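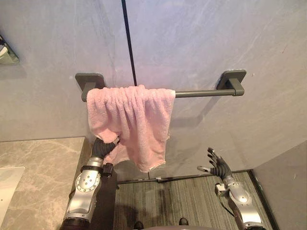 Pukik's remark at the November review was that the grasp planner waits too long before committing the second hand, and that the fault lies in the scheduler and not in perception. We agree, and are recruiting to fix it.

**Software engineer, bimanual planning (fixed term)**
Boltstead, Prirklow site. Start: December 2020.

The work covers cloth handling with two arms: towels on bars, hems, folded edges. The present stack replans at up to 200 Hz per arm, with no shared clock between the 2 planners.

You will:

- rewrite the arm scheduler in C++
- keep the regression set passing (599 logged runs, replayed nightly)
- maintain the Python tooling for log replay and labelling
- review changes to the hand controller

You will need experience of real-time control and of motion planning under contact. Knowledge of deformable object models is useful. ROS is used for logging only.

Code samples are preferred to a covering letter. Send one, with a CV, to the Figueroa project desk, quoting reference 700. Interviews include a short debugging task on a recorded run.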